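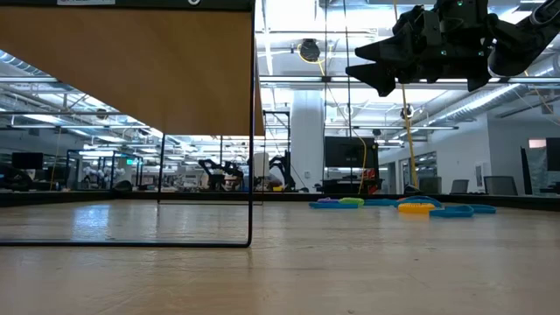 A wooden board on its black wire stand, on the tabletop.

Singers and players wanted for the second Culla record

Hi, I'm Marcelle Pichon, and I write and record as Culla. If you heard my first EP, you know it was me, a cheap synth and a lot of late nights. I loved making it, but I'm tired of being my own backing band! So for the next one I want other people in the room.

I'm looking for three people: a bass player who likes playing simple parts, a drummer who can work alongside programmed beats, and a second voice for harmonies (low is great, mine sits pretty high). You don't need a degree or a stack of credits. You do need to be 18 or older, able to learn a song from a rough demo, and okay with me changing the chorus at the last minute – I do that a lot.

We'll rehearse through the spring and record in May with Fernanda Azevedo, who mixed the EP. There are six songs and one is still missing its second verse. The budget is $4000 for the whole thing, and $2000 of that goes to the players, split evenly. I know it's not a fortune. You'll also get a full credit on the sleeve, and a share of the writing if you come up with a part that changes the song.

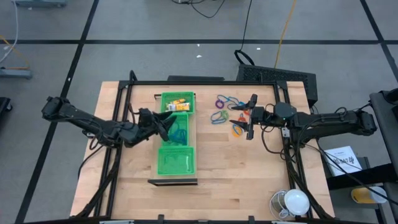
Do I need to read music to apply?
Most of the songs only exist as demos and chord sheets, so a good ear is all I'm asking for.

To apply, send me a link to two recordings of you playing or singing (phone recordings are fine) and a few lines about what you've been listening to lately. Please get it to me by 04/01/2022. I'll write back to everybody, even if it takes me a while – Nilmini Roy is helping me listen through it all.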